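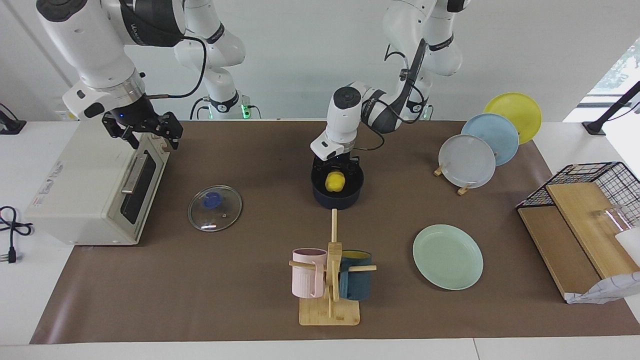 Organisational Behaviour > Part 2 > Chapter 9: Giving Feedback at Work

Most employees can remember a performance review that went badly. Often the comments were fair, but they came months after the work was done.

This chapter looks at when and how supervisors give feedback. We begin with Danica Kuruc, a team leader at Birov, whose staff of over 191 met her once a year – each March – to hear how they were doing. We then compare two coaching models, Bowen and Staton, and apply both to her case. Key terms are in bold and defined in the glossary.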